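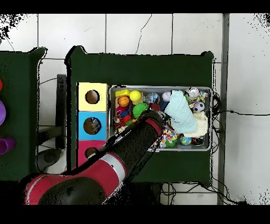 Where Do Old Toys Go? My Project on Secondhand Toys in Millurberg

I picked this topic because my mother was cleaning out the hall closet and asked me what to do with a bag of my old toys, and I had no idea. I'm taking Consumer Studies this term, we needed a subject by Tuesday, and that was that. It turned into a much bigger subject than I expected (my first outline had one page for the whole thing, ha).

What I wanted to find out

My main question was what families in Millurberg do with toys their kids have outgrown. I also wanted to know why so many of them end up in the trash when there are two places in town that will take them. One is Nirkalia, the thrift store by the bus station, and the other is Jeltik, a toy library where you borrow things for a month and bring them back.

How I did it

I made a paper survey and left copies at the public library and at the swimming pool. I got 70 back, which made me really happy! I kept it short so people would fill it in while their kids were getting dressed. Then I spent two afternoons at Nirkalia, mostly standing near the toy shelves with a notebook and trying not to look weird.

What people told me

The most common answer was that the toys go in the basement or the attic "for now." I loved reading the comments on this one. A lot of parents wrote that they were saving things for grandchildren, and their kids are in second grade! Handing toys down to cousins came next, and after that came the trash.
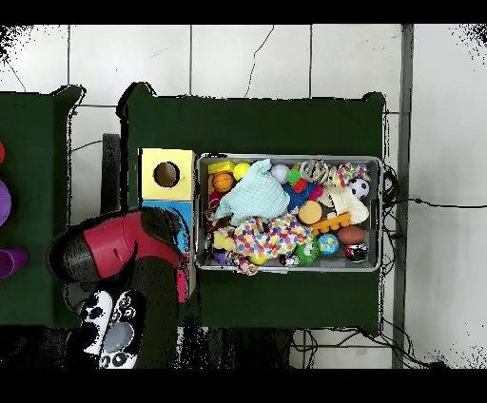 People who threw toys out mostly said they were embarrassed to donate them. They thought a toy with scratches or a missing piece wouldn't be wanted. I asked about this at Nirkalia and the woman at the register said scratches are fine, but puzzles with missing pieces are a pain, and anything that needs batteries has to be tested before it goes on the shelf. Stuffed animals are the hardest to sell. Everybody gives them away and hardly anybody buys them used, so the store takes them only at certain times of year.

Jeltik works differently. They have 400 toys in their catalog and you pay a small fee for the year. What surprised me is that plain stuff gets borrowed the most - balls, blocks, wooden trains. The big plastic castles look amazing on the shelf, but parents told me they don't want to carry them home on the bus. I get that, I wouldn't either.

Are used toys safe?

This section was my teacher's idea and it ended up being the part I learned the most from. Older painted toys can have lead in the paint, and there's no way to tell just by looking. Small parts are the other big worry, especially with toddlers in the house who put everything in their mouths.
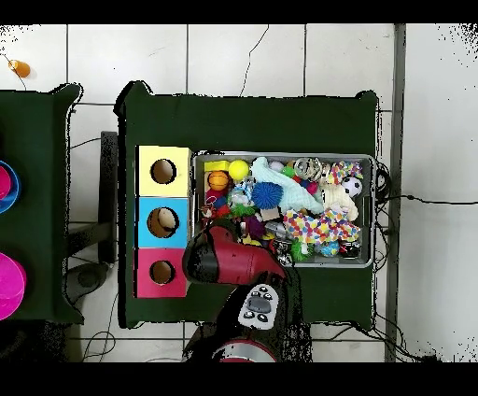

Recalls are trickier, and I spent a whole evening reading recall lists online when I should have been doing math. Most people who filled in my survey had never checked one. I hadn't either before this project, so I'm not judging!

What I would change

My survey only reached people who go to the library or the pool, so it probably leaves out plenty of families. I also forgot to ask how old the kids were - a pretty dumb mistake, and I noticed it after the copies were already out. If I did it again I'd put a box at the Laaksonen grocery store too, where pretty much everyone in town shops.

As for my own bag of toys, the train set is going to Jeltik and the puzzles went to my cousin. The stuffed rabbit is staying with me.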